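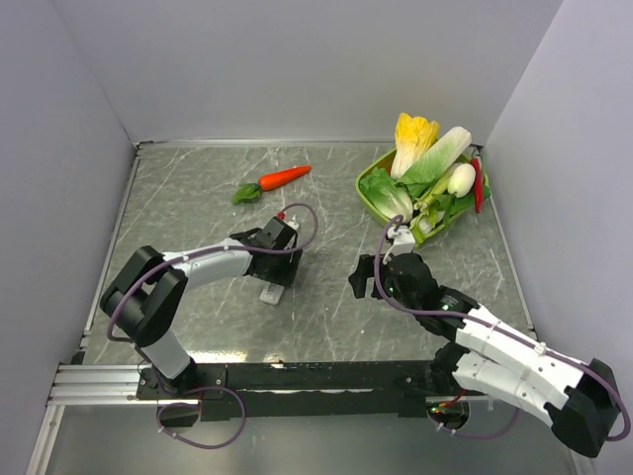
Siu-fong Chu: 저는 텃밭 물 주는 순서를 먼저 정하면 좋겠다고 생각합니다. 지난달에는 같은 날에 세 집이 물을 주었고, 그 다음 이틀은 아무도 주지 않았습니다. 배추 모종은 이렇게 하면 견디기 어렵습니다.

처음 | 모임 소식 | 회의록 | 텃밭 지도 | 문의

유스토(Justow) 공동 텃밭 8월 정기 모임 회의록

시간: 월요일 저녁 7시
장소: 보르케스몬트(Vorkesmont) 건물 1층 모임방
진행: Siu-fong Chu
기록: Pentti Pitkänen

위의 발언은 모임이 시작하기 전에 나왔지만, 첫째 안건과 관계가 있어서 맨 앞에 적었습니다. 한국어 표현이 어색한 곳이 있으면 저에게 알려 주십시오. 다음 모임 전에 고치겠습니다.

1. 물 주기 순서

Siu-fong Chu 씨의 제안에 대하여 의견을 나누었습니다. 구역 번호 순서대로 하루에 한 집씩 맡자는 의견이 많았습니다. 그러나 아침에 일찍 출근하는 분들은 저녁에 물을 주어도 되는지 질문하였습니다. 한 분은 저녁에 잎까지 적시면 병이 생기기 쉽다고 말하였고, 다른 분은 뿌리 쪽에만 주면 괜찮다고 대답하였습니다. 오래 이야기한 후에 다음과 같이 정하였습니다.

- 물은 오전 9시 전에 주는 것을 원칙으로 합니다.
- 저녁에 주는 분은 잎에 물이 닿지 않도록 합니다.
- 자기 차례에 올 수 없으면 전날까지 단체 대화방에 씁니다.
- 비가 온 날은 쉬고, 순서는 뒤로 밀지 않습니다.

마지막 항목에는 반대가 있었습니다. 비가 조금만 온 날에는 흙 속이 마른 상태로 있다는 이유입니다. 이 문제는 한 달 동안 해 본 뒤에 다시 의논합니다.

2. 가을 모종과 씨앗 구입

김장용 배추와 무를 심을 구역은 6개로 정하였습니다. 배추는 모종으로 사고, 무는 씨를 직접 뿌립니다. 무를 모종으로 옮기면 뿌리가 갈라질 수 있다는 설명이 있었습니다. 쪽파를 심고 싶은 분은 남쪽 울타리 옆을 쓸 수 있습니다.

모종은 부지드(Bouzid) 농원에서 삽니다. 작년에 산 곳보다 조금 멀지만 배달을 해 줍니다. 주문할 수량은 모두 217포기입니다. 여기에는 죽을 것을 생각해서 더 사는 모종도 포함되어 있습니다. 남는 모종은 필요한 분들이 나누어 가집니다. 청경채도 같이 주문하자는 의견이 나왔으나, 벌레가 많이 생긴다는 걱정이 있어서 이번에는 각자 사기로 하였습니다.

3. 퇴비 문제

퇴비 통에서 냄새가 난다고 이웃 건물에서 연락이 왔습니다. 확인한 결과, 익힌 음식이 들어 있었습니다. 누가 넣었는지는 묻지 않기로 하였습니다. 앞으로 생채소와 과일 껍질, 마른 잎만 넣습니다. 뚜껑 위에 안내문을 붙이고, 글씨는 크게 씁니다. 안내문은 제가 만듭니다. 맞춤법은 Siu-fong Chu 씨가 봐 주기로 하였습니다.

퇴비 통을 북쪽으로 옮기자는 제안도 있었습니다. 통이 무거워서 비우기 전에는 옮길 수 없습니다. 9월에 퇴비를 밭에 쓴 다음에 옮깁니다.

4. 공구 창고

스칼레블로(Skalevlow) 창고의 자물쇠 번호를 273으로 바꾸자는 의견이 있었지만, 회의록에 적히면 소용이 없으므로 다른 번호로 하기로 하였습니다. 새 번호는 대화방에서 알려 드립니다. 호미 3자루가 아직 돌아오지 않았습니다. 집에 가져가신 분은 조용히 창고에 넣어 주시면 됩니다.

5. 기타

수확한 채소를 함께 나누는 저녁 식사를 11월에 하자는 의견이 있었습니다. 날짜는 정하지 못하였습니다. 김치를 같이 담글지, 각자 담가서 가져올지도 의견이 나뉘었습니다. 저는 김치를 담가 본 적이 없어서 같이 담그는 쪽에 손을 들었습니다.

할 일
- 모종 주문: Siu-fong Chu
- 퇴비 안내문: Pentti Pitkänen
- 물 주기 순서표: 두 사람이 같이 만들어 이번 주 안에 대화방에 올립니다.

다음 모임은 같은 장소에서 저녁 7시에 합니다. 모임은 8시 40분에 끝났습니다.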